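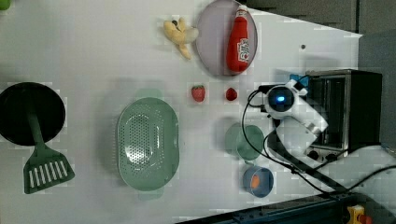 Dear Roy,

I promised you a few pages on how the grant is being spent, and the open day at Bosovside seems the best place to start, as it took up most of our spring and a fair bit of our sleep.

We opened the doors on 27th June, and 900 people came through before we closed, which was far more than we had chairs or lemonade for! The kitchen table was the busiest spot in the building from the first hour. Visitors could call out something for the arm to pick up, and the toy food did its job beautifully with the younger ones, who wanted the strawberries again and again (I had expected the banana to be the favorite, so that shows what I know). The grown-ups asked more about the pan and the spatula, and whether an arm like ours could ever help an older parent at home. We had some lovely long talks about that.

I should be plain about the parts that went less well. Each turn was meant to last 3 minutes and often ran over, so the line backed up into the hallway. The arm dropped the cup more than once, and we had to stop for 20 minutes after lunch while Duangkaew restarted the software. People were very patient, and a few stayed just to watch her work.

The Climari money has so far paid for the table setup, the printed guides and travel for the Urkley school group, who sent 30 students and a very kind thank-you card. The guides ran a little over what we planned, and I have moved the difference out of the signage line.

We would like to run a smaller visit in September, with booked time slots and a second table for the little ones. I'll send the costs for that separately, once I have the printer's new prices in hand. You'd be very welcome to join us, Roy, and please bring the family along if they'd enjoy it.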